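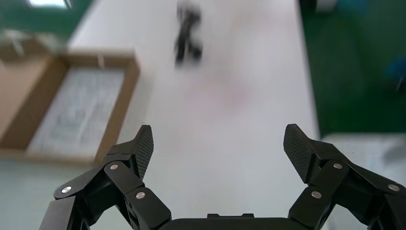
Stindari puts a price on its two-finger gripper

Monday, February 23, 2026

Varnley has begun taking orders for the Stindari, a two-finger gripper kit for small robot arms that the company first promised in November. The price is $3,000, which buys the gripper, a wrist camera and a power supply. The arm is your problem.

The fingers are black parallel linkages with crosshatched pads at the tips, and they open wide enough that Varnley's sales page mentions it 7 times. The company is pitching the kit at shops that move small items between a tabletop and a cardboard tray, a job that has so far been handled by people with hands.

Buyers get 27 months of warranty coverage and a 126-page manual. The chapter on installing the software is longer than the one on picking things up, and anyone who has installed robot software will find that about right. Replacement pads are sold separately, in pairs, at a price Varnley describes as "available on request."

Kosteck, the distributor, says the first units will ship from its Kalinowski warehouse next month. A three-finger version is planned. Varnley has not given a date for it, having given several for this one.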